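Dundano: a bimanual glove-teleoperation dataset for tubes, rolls and sheets

Release notes and data card, maintained by the Varkevo manipulation group

Summary

Dundano is a set of head-view recordings of tabletop work done with both hands. The objects are cardboard tubes, paper rolls, printed sheets and pouches, and small flat blocks. It was collected to test one question: how much of a two-handed policy can be learned from human hands alone, before any robot data is added. The companion training code is in the Flillstead repository. The retargeting layer is called Rutherford and is versioned separately.

Contents

The current release has 2,548 episodes. Of these, 2,053 form the training split and the remaining 495 are held out. The held-out part is divided into 192 episodes for validation and 303 for test. Splits are made by session, so no session appears on both sides.

Each episode contains:

head-view RGB video
left and right controller pose, expressed in the head frame
glove joint angles for both hands
a one-line task instruction in English
segment boundaries with a verb and an object tag

Capture set-up

The operator works at a white table and wears black gloves with a VR controller fixed to the back of each hand. Controller pose gives the wrist target after a fixed offset, which is estimated at the start of every session. Finger angles come from the glove. The head camera moves with the operator and no attempt is made to stabilise it.

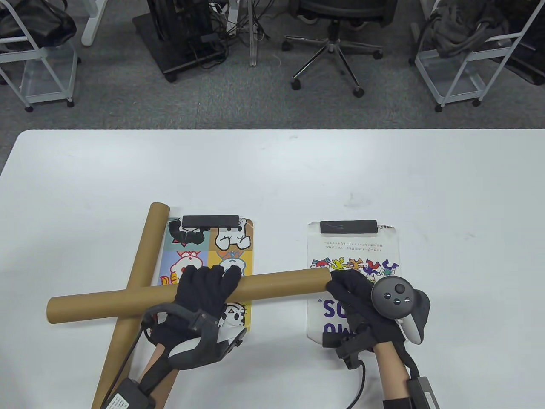 Task families

Crossing and uncrossing. Long tubes are laid over one another or over flat items and then separated. The lower item is often hidden at the point of grasp, and the instruction does not say which object is on top.

Parallel placement. Two tubes are brought side by side. Success is scored on the angle between them at the end of the episode; the gap is logged but not scored.

Sheet and block. A flat block is set down on a sheet or moved off it. Sheets may be in any orientation, including upside down to the operator. Printed text on them is not transcribed and should not be treated as part of the instruction.

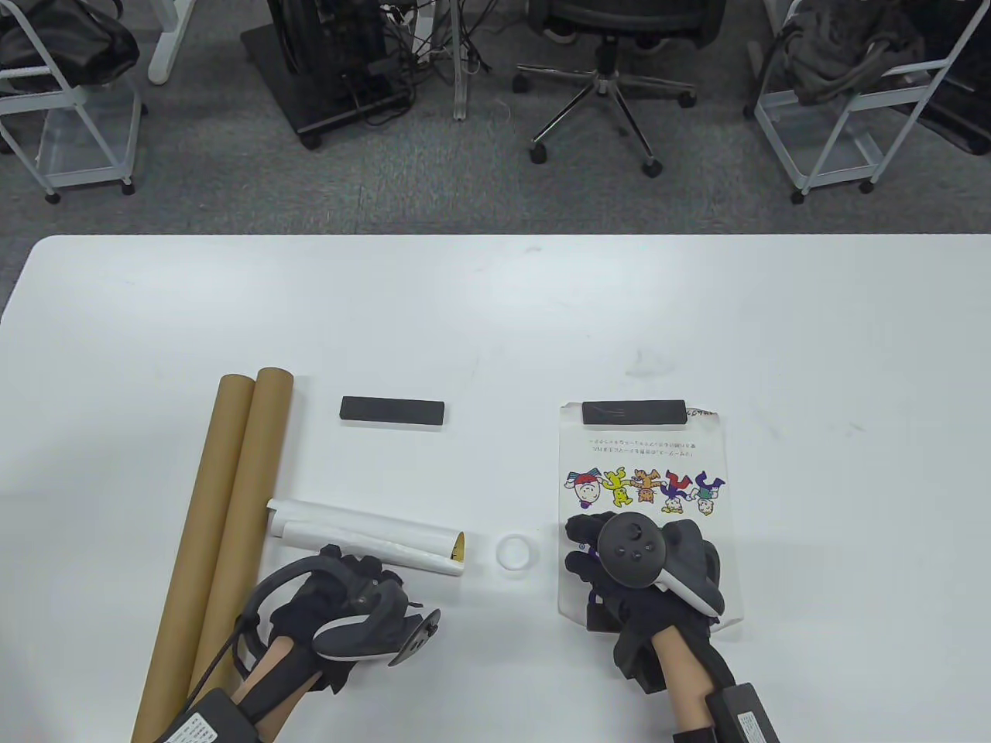

Segment tags were added by hand in two passes. Where the passes disagreed by more than five frames the boundary was set to the midpoint and flagged as soft. We advise masking soft boundaries when training a segment classifier – they make little difference to policy training.

Retargeting

Rutherford maps each glove to a parallel-jaw opening and a wrist pose. The opening is taken from the distance between the thumb tip and the mean of the index and middle tips. This works well for round objects gripped across their width. It is poor for flat items that are slid along the table, where the fingers stay nearly straight and the mapped jaw never closes. Episodes of that type carry the field slide=true and were left out of the results given here.

Results

The baseline is a transformer policy with a single image encoder and action chunks of 16 steps. Trained on the full training split with no robot data, it reached 83 per cent success on parallel placement. Crossing tasks were clearly worse. Most failures came from the second hand closing before the first had settled, and lengthening the chunk did not cure this. 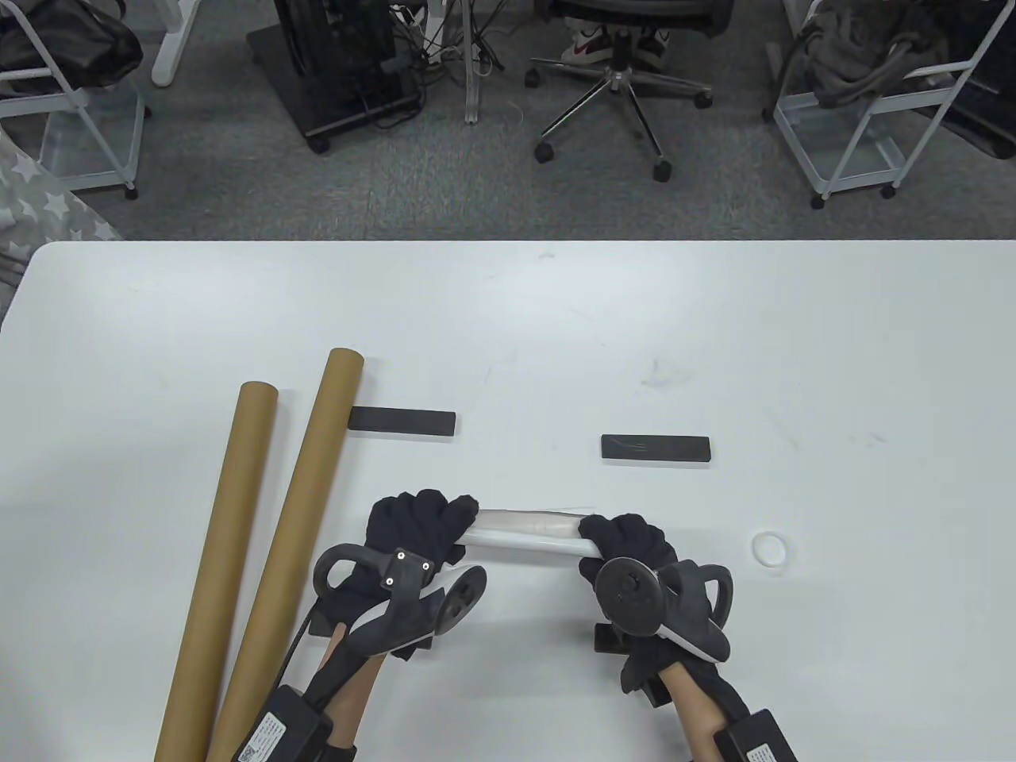 Coupled grasps are the main open problem. Once both hands hold the same rigid object, the distance between the wrists should stay nearly constant, but controller drift makes the recorded distance wander. A typical case is a white tube held level with one hand at each end, where the glove covers the contact and the camera sees only the span between the hands. We tried adding a soft rigidity term to the loss for segments tagged hold_both. It reduced the wander in predicted wrist distance and had no measurable effect on success. The term is off by default (rigid_weight: 0.0).

Known issues

Glove angles saturate at full flexion. Clipped values are kept as recorded.
Object tags do not separate a bare tube from a roll with paper on it in releases before December.
Background furniture is visible beyond the table in many episodes and has not been masked.
The wrist offset is constant within a session, so any slip of the controller on the glove goes uncorrected.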